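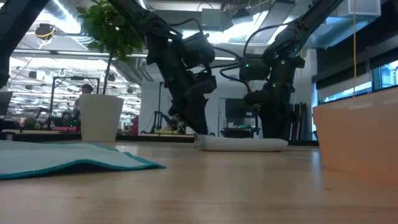
Left gripper at the bunched end of the white cloth, right gripper behind the other half.

June, bench 2, cloth policy

Kristýna moved the action chunking into its own process this morning, so the Antal planner no longer blocks when a new camera image comes in late. Control loop now at 500 Hz, policy queries every 300 ms. Left it like that all afternoon.

Logged 26 runs. The left wrist still hunts for the edge when the cloth is bunched up – the mask from the segmenter flips between two corners and the target jumps with it. Put a low-pass on the target pose, 100 ms. Smoother in replay, but it lags on the way down. Not keeping it as the default yet.

Pale green cloth with the teal border: its mask bleeds into the table colour. Need to check the exposure setting before blaming the weights.

To do: merge the branch, rerun with the old mask threshold, send the logs to Flastville.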